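3 de noviembre de 2018
Redacción del Departamento Educativo de la Fundación Abreu

Un ordenador por dentro: guía para lectores de primaria

Los ordenadores de sobremesa guardan casi todas sus piezas dentro de una caja a la que llamamos torre. Cada pieza cumple una tarea distinta y todas necesitan comunicarse entre sí. La presente guía explica cuáles son las principales.

La fuente de alimentación

La electricidad que sale del enchufe de casa es demasiado fuerte para los componentes de un ordenador. La fuente de alimentación la transforma y la reparte por medio de cables. Suele tener forma de caja metálica y lleva una etiqueta con sus datos técnicos. Los niños y las niñas no deben abrirla nunca, ni siquiera desenchufada.

La placa base

Es una lámina grande, muchas veces de color verde, sobre la que se conectan las demás piezas. Puede compararse con el plano de una ciudad: tiene caminos muy finos de metal por los que viajan las señales y pequeños componentes repartidos por toda su superficie.

El procesador

Realiza los cálculos y sigue las órdenes de los programas. Es un cuadrado pequeño que encaja en un hueco de la placa llamado zócalo. Cuando trabaja se calienta mucho y, por ese motivo, se le coloca encima un disipador, casi siempre con un ventilador. Si se retira el disipador, queda a la vista una tapa metálica lisa. Un ordenador no debe encenderse en ese estado.

La memoria RAM

Guarda durante un rato lo que el ordenador está utilizando, como la mesa en la que se dejan abiertos los cuadernos mientras se hacen los deberes. Al apagar el equipo, la mesa queda vacía. Las memorias son placas alargadas que se sujetan con pestañas en los extremos.

Las bahías y las ranuras

Las bahías son los compartimentos donde se instalan los discos, que conservan los trabajos, las fotografías y los juegos aunque no haya corriente. Las ranuras de expansión permiten añadir tarjetas, por ejemplo una de sonido.

Antes de abrir una torre

Debe estar presente una persona adulta. El equipo se apaga, se desenchufa y se tumba sobre una mesa firme, con el lateral desmontable hacia arriba. Los tornillos se guardan en un recipiente.
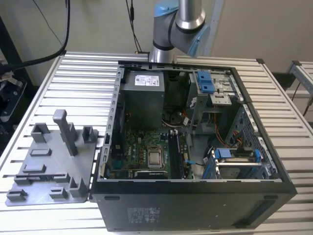 Los ordenadores que dejan de funcionar se llevan al punto limpio, donde se recogen por separado para aprovechar sus metales y plásticos.

Comentarios (3)

Biblioteca Colier: Solicitamos permiso para imprimir 32 copias destinadas al taller infantil.

mamadedos: Mi hija pregunta si el disco y la memoria son lo mismo. Con lo de la mesa lo ha entendido bastante bien.

aula_quinto: ¿Habrá otra guía sobre el teclado y la pantalla? La de octubre nos gustó mucho.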